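Workshop Talk > Buying and Budgeting > Handheld grippers: how many spares is sane?

benchmonkey_77
Doing next year's equipment list for our little automation group and I've hit the line that always gets me in trouble. We want 11 handheld grippers, the kind you squeeze and walk around with, for recording manipulation demos. Finance wants one number covering purchase plus consumables. I have quotes from Stirkico and Mirkar. Stirkico is dearer but throws in three sets of finger pads per unit. Mirkar throws in a sticker.

Has anyone budgeted for these past the first year? The brochures go a bit quiet after "durable".

Tolly
Buy 9, spend the difference on pads and bushings. You will not have 11 people squeezing at once. You will have four people squeezing and seven grippers in a drawer with the good scissors.

gumleaf
Disagree with Tolly. Spare whole units are the cheapest labour you'll ever buy. When one goes sloppy mid-session you grab another and keep going. If you've only got parts, somebody stops to fiddle with a hex key, and then somebody else stops to offer advice.

Tolly
@gumleaf that's fine if your manager signs for things. Mine wanted a business case for a label maker.

benchmonkey_77
Boss is Elsa Sjöberg and she does sign for things, but she reads every line first. Last year she queried the colour of a storage tub. It was grey. She wanted to know if grey cost more.

kelpie_mechanical
Go with printed bodies whichever way you jump, and get the files written into the purchase agreement. We had a lovely machined set from Tikkanen, and the lead time on one replacement finger was 9 weeks. I could have grown a finger.

For pads, stop thinking "per unit" and start thinking "per month of use". Ours get swapped every August and again at the end of summer, whether they look crook or not. Foam is cheap. Redoing a batch of demos is not.

gumleaf
Per month of use only works if you log use. Does anyone log use?

kelpie_mechanical
We log use. There's a clipboard -- it has its own budget line.

Jurcombe_refugee
Ex-Jurcombe here, so take this with the usual salt. We costed the plastic to the cent and forgot the soft stuff altogether. Arms, links, brass bushings, all itemised beautifully. The pads were down as "sundries", along with tea. By the second quarter we were well over on sundries and it wasn't the tea.

If you're putting a case to someone who reads every line, put a picture in it. They'll argue with a spreadsheet all arvo but a chewed-up pad tends to get through. Have one of mine:
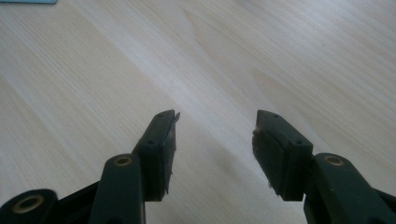
Pads on both fingers, ragged along the edges. Screws and bushings are a separate line in my budget.

benchmonkey_77
Oh, that's going straight in the appendix. Is that flap at the tip of the left one a re-glue job or a bin job?

Jurcombe_refugee
Bin. I've re-glued plenty and you just end up with a stiff patch at the tip, right where you want the give.

Tolly
I'd re-glue it. Contact adhesive, clamp it overnight, trim with a fresh blade. You lot are made of money.

gumleaf
Tolly would re-glue a tyre.

Tolly
Have done. Wheelbarrow, still going.

benchmonkey_77
Right, current plan: 9 units from Stirkico, pads on their own line and nowhere near the tea, files in the agreement as per kelpie. Gumleaf, I know, I know. If I get to 11 next year I'll owe you an apology and a label maker.

Anyone know if Stirkico will do the pads in bulk without the whole finger attached? Their web form only lets you pick "complete assembly".

kelpie_mechanical
Ring them. The web form hasn't been right since they redid the site. Ask for the parts desk, and ring before 3 pm.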